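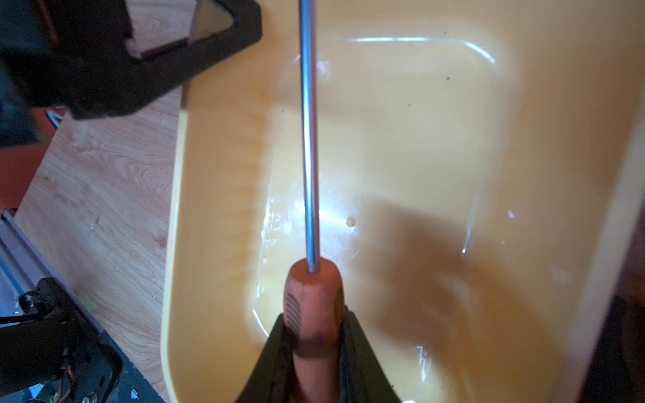 Jorine 滑板租借点 开场前检查表(附批注)
适用:全部租借整板、头盔、护具
填表:Folke Moen 复核:Alina Lungu
月份:十二月

先说总体感觉:这批板子状态比上个月好太多了!新换的砂纸摸上去就想站上去滑一圈。下面一项一项写,合格打“是”,不合格的写清楚架位号,别只写“那块蓝的”。

一、板面
1. 砂纸无翘边、无大面积磨秃——是
批注:9号架那块前脚位置有点光了,还能用,下次换。
2. 板头板尾无分层——否,4号架
批注:板尾磨成了斜口,边上能看见木层张开,已经撤下来了。板面图案很漂亮,我舍不得扔,想挂墙上,Alina 你看行不行?
3. 桥钉周围无裂纹——是
批注:要把板子翻过来对着光看,正面有砂纸挡着,细裂纹看不见。

二、支架
4. 四颗桥钉齐全、拧紧——是
批注:拧到螺帽贴住支架底座就好,不要使蛮劲,钉头会陷进板面里。
5. 主轴螺帽露出至少一圈螺纹——是
6. 避震胶无开裂、无挤出——否,17号架
批注:后桥下面那颗小的裂了一半,转弯时嘎吱响。换了 Zustus 的中硬胶,我自己试滑了十分钟,手感特别顺,强烈建议以后初学者的板都用这个硬度!
7. 支架尖插在胶杯里,不晃——是

三、轮子和轴承
8. 四个轮子能自由转,左右微晃不超过一张卡片的厚度——是
批注:完全不晃反而要小心,多半是轴螺帽拧过头了,松四分之一圈再试。
9. 轮面无平点——否,22号架
批注:Ismael Assunção 练横刹练出来的,哈哈,推起来咚咚咚的。四个轮子一起换掉。
10. 轴承盖完整,转动无沙声——是

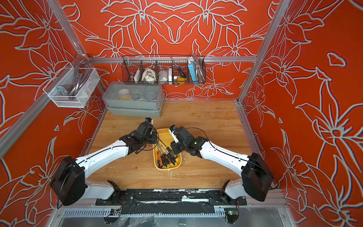
图:木纹桌面、两条机械臂与橙红色花纹墙板

四、头盔和护具
11. 外壳无裂、内衬泡沫无压痕——是
批注:凡是摔过一次重的,不管外面看着多新,一律报废。这条没有商量余地。
12. 卡扣“咔”一声到底,拉不脱——否,小号头盔一顶
批注:卡扣的一边齿断了,用胶带缠过(谁缠的?),已剪断带子,免得又被拿去借。
13. 护膝护肘魔术贴粘得住——是
批注:用旧牙刷刷掉毛絮以后简直像新的!Brândușa Nedelcu 教的办法,大家都试试。
14. 尺码标签看得清——是

五、场地和柜台
15. 入口到小碗池一段无石子、无积水——是
批注:早上 7:40 扫过。一颗小石子就能把轮子卡死,开门前必须再走一遍。
16. 抛台接缝处钢板服帖,螺丝不冒头——是
17. 急救箱冰袋不少于三个——否,只剩一个
批注:下午去 Gumerville 的店里补。
18. 借还登记本和柜台钥匙在位——是

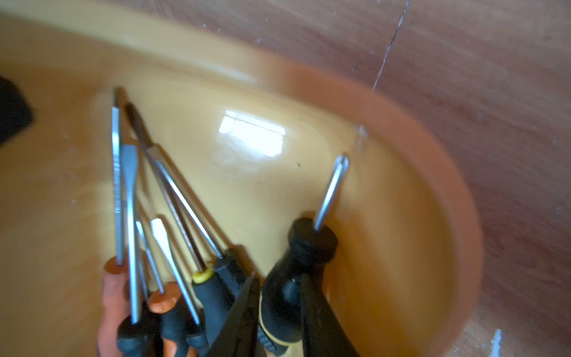
第2项和第12项撤下来的东西请放到后屋架子最底层,贴红条,不要跟待修的混在一起。待修的贴黄条,写上日期和毛病,谁有空谁接,修完自己先滑两圈,再请另一个人滑两圈,两个人都签字才能重新上架。

本次数字:整板查了37块,撤下一块,换件后放行两块。

给新来的同事几句:检查的时候请穿平底鞋,别穿厚底跑鞋,厚底感觉不出支架松没松。站上去,前后脚轮流压一压板边,回弹应该是两边一样的。刚开始会觉得哪块都差不多,查上几个早上脚就有数了,那种“这块不对劲”的感觉来得特别快,很过瘾!

复核意见(Alina Lungu):
同意以上结论。4号板可以挂墙,请先把支架拆下来留作备件。17号架换胶后请在周末客流之后再查一次胶杯。第8项写得很好,我会抄到柜台背面的小卡片上。另外,Pîrvu 那边的少年班下月要借一批板,小号头盔缺一顶必须先补齐,未补齐前不接团体预约。

待办:
冰袋补货——Folke
小号头盔采购——Alina
9号架砂纸更换——Ismael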